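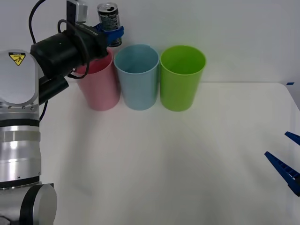

Break room drinks table, Hawthorne building, room 113. Walk-through 2024-04-15, checked by Kirsten McIntyre. The form still asks whether "cups are stored safely," whatever that means. The plastic cups were standing in a row at the back of the table, by the wall, with a Pepsi can held upright over by the pink one. I'll give that a pass, but the form has no line for open cups with the rim up, and it should.

1. Table top clear of spills: OK.
2. Cups free of cracks: NOT CHECKED. A glance from the door doesn't count, whatever we did in October.
3. Cups safe for hot drinks: UNKNOWN. Norkero's sheet says "suitable for most uses." Most? Ask for a figure in writing.

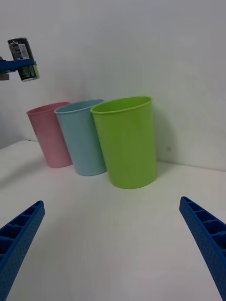
4. Cans within date: NOT CHECKED. Trerkura delivers them and says it rotates stock. I'd like to see that done once.
5. Wipe-down log signed: FAIL. There are 30 lines on the sheet, all in the same pen and the same slant.

Comment from Chang-ho Seo: log was filled in daily, pen is on a string.
Reply, KM: Then initial each line. Item 5 stays a fail until the next visit.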